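Wosoneck robotics club, posts by Svetozár Jurčo

Small update from our student project, for the people who asked me at school what we do every afternoon in the computer room.

We are 3 students now: me, Lenka Štěpánek and Ctibor Oravec. Our teacher is Mrs. Trnka. The task for this spring is sorting cubes by color, first only in the simulator.

Lenka wrote the part which places the cubes. Every new run gives them another position and another angle. I write the part which moves the arm, and I am slower than her.

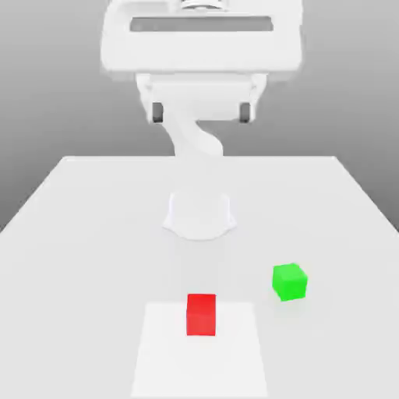 2 min read

Red cube is on the white square, green one is next to it on the table. The gripper is open and does not touch anything. From this kind of view we check if the fingers are turned correctly before we let the arm go down.

My biggest problem this week was the angle. When a cube is rotated, the fingers must rotate too. I had degrees in one file and radians in the other file. It took me two evenings to find it, and Ctibor found it in the end.

Yesterday we let it run 172 times with the new code. 34 runs failed. Most of them are with the cube very near to the base, where the arm has to fold a lot. If somebody has experience with this, please write me.

Mrs. Trnka wants a table of all failed runs with the cube positions. I have the first half of it. Lenka already made the columns, so I can not escape.

Next meeting is 06/03/2026 in the Mestska building, second floor. New members can come, you do not need to know Python before.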